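# Killeck Cube floor tile

Killeck Cube is a large square floor tile printed with a tumbling-block pattern in cream, tan-grey and dark brown. It belongs to the Castellanos range and is sold by the box or by the single tile. Prices were last checked on Wed 16 June.

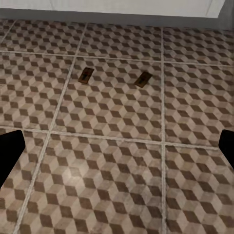
*Killeck Cube, laid square with pale grout.*

The dark faces run in zig-zag bands, so decide which way you want them to go before you fix anything. Most customers run them towards the longest wall. Lay a few rows dry first and look at them from the doorway.

The finish is matt with a slight mottle. Shade varies a little between batches, so open all your boxes and mix the tiles as you go. We can't match a batch once it has sold out. If you're tiling two rooms, order for both together.

## Ordering

- Stock code: 246
- Suitable for: indoor floors, underfloor heating
- Not suitable for: wet room formers, outdoor steps
- Samples: up to 3 per household, post free
- Matching plain tile: Illon, in cream or tan-grey

Allow extra for cuts, and more again if the room has a bay or a chimney breast. Unopened boxes can come back to the Plerkmont showroom with the receipt. We don't take back opened boxes or cut tiles.

## Fixing and grouting 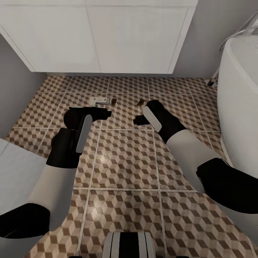

**Plerkmont Tile Store**
Technical desk

Use a flexible adhesive on timber floors and on anything with heating under it. New screed has to be fully dry first. Heating should be switched off before you start and kept off for two days after grouting, then brought up slowly.

Start from the centre line of the room and work outwards. In a bathroom, check where the cuts will fall along the bath and any fitted units before you settle on the line. A half tile looks better there than a thin strip.

We suggest a pale grout. Dark grout hides dirt but makes the joints compete with the brown faces. Wipe off as you go, as dried residue dulls the cream.

For cleaning, use warm water and a neutral floor cleaner. Avoid wax, bleach and anything sold as a shine restorer.

The next delivery of full pallets is due in November. Single boxes are in stock now.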